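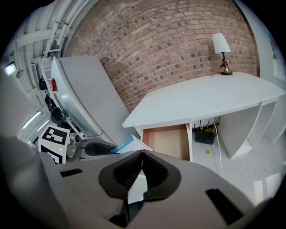 How deep should a drawer be for desk stationery? Deep enough for the tallest item stored lying flat, plus a finger's clearance; for pens, tape and staples a shallow drawer is the better choice.

Unit 2 – Small Desks: Storage, Light and Cables
Course notes, M. Cabrera

2.1 Drawers. A drawer pulled partly out shows only the front of its base. Items kept at the back are used less and should be chosen for that. Long, thin items are laid parallel to the drawer sides. Liners are cut 2 mm short on each edge.

2.2 Lamps. A table lamp with a fabric shade gives soft general light. It doesn't replace a task lamp for close work. Place it at a rear corner, on the side away from the writing hand.

2.3 Cables. Any cable crossing open floor is to be rerouted along the wall base. A grommet near the back edge of the top takes lamp and charger leads. Network equipment stays off the floor where a shelf is available – see the Barredo handout, p. 32.

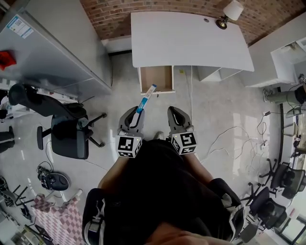
Fig. 2. White desk against a brick wall, drawer open, cubby shelf below on the right.

2.4 Open shelving. Cubbies under a desk reduce knee space. Measure the clear width before the unit goes in, and again with the chair in place.

Exercise: draw a plan of your own desk and mark each cable run. Hand in to Erlinda Policarpio, room 241.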